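Ticket 1018 – Brevance two-arm kit, table clearing task
Status: open, with supplier
Raised by: Setsuko Ebihara, Sheehan site

Problem: the left arm loses its hold on the brush handle part way through a sweep. The right arm keeps the dustpan without trouble. Error 39 shows in Planby each time.

Tried so far:
Restarted both arms and Planby. No change.
Re-ran gripper calibration on the left arm. Fault came back on run 3.
Lowered the sweep speed to setting 2. Better, but the brush still turned in the grip.

Undatance support asked for pictures of the working area – both are from our trial table.
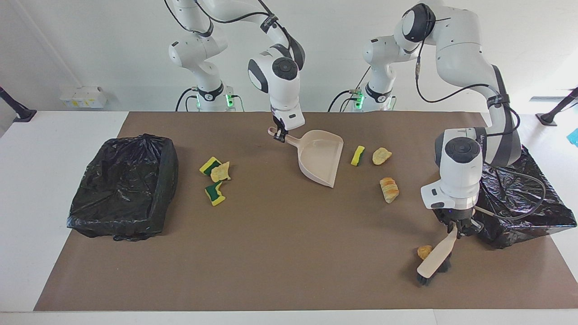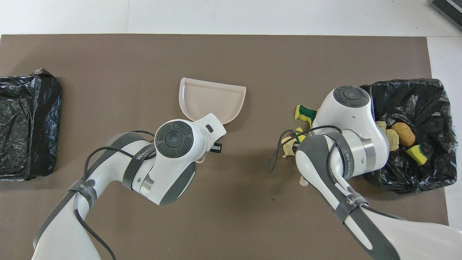
Support replied at 14:20. They think the grip force limit is set too low for a narrow handle and will send a new settings file. I have asked whether it covers the dustpan arm as well, as we would like to keep both sides the same. We are still inside the trial period, so please hold the purchase order until this is closed.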